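Home Care Skills, Unit 3: Clearing and Resetting a Living Room Table
Handout, 2/22/24
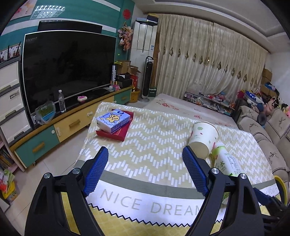

Last unit dealt with kitchen counters. A living room table is a different job because the things on it come from all over the home, and most of them have no fixed place. In this unit we sort first and clean second.

Vocabulary
Surface load: everything on the table that is not the cloth.
Keeper: an item that stays in the room.
Traveler: an item that goes back to another room.
Discard: trash or recycling.

Sorting
Work from one end of the table to the other. Pick up each item once and decide on it before you touch the next. A packet of tissues is usually a keeper. A flat box or folder should be treated as a traveler until you know what is in it. Do not open it. Set it aside closed and ask the client.

A paper cup lying on its side is nearly always a discard, but look inside first. If there is liquid left, carry it upright to the sink. With a plastic bottle, check the cap, then stand it up. Bottles left lying next to cups are the main source of spills in our practice sessions. If the label is in a language you do not read, do not guess at the contents. Ask.

The cloth
Once the surface is clear, look at the cloth in good light. Patterned cloths hide crumbs and small stains, so run a flat hand over the whole area, including the printed border if there is one. Wipe printed lettering in the direction of the words with a damp cloth and no scrubbing. For fabric cloths, fold the corners to the center and shake outdoors. Check for a care tag before washing.

Resetting
Put the keepers back along one side so the rest of the table can be used. Leave the space in front of the television open.

Supplies
Storine spray is for wipeable cloths only. Bralum cloths are in the drawer under the sink in the Osman Room. Return used ones to the bin by the door.

For next class
Read the Clisent booklet, section 3. Write up one table in your own home in 600 words or less, listing each item as keeper, traveler or discard.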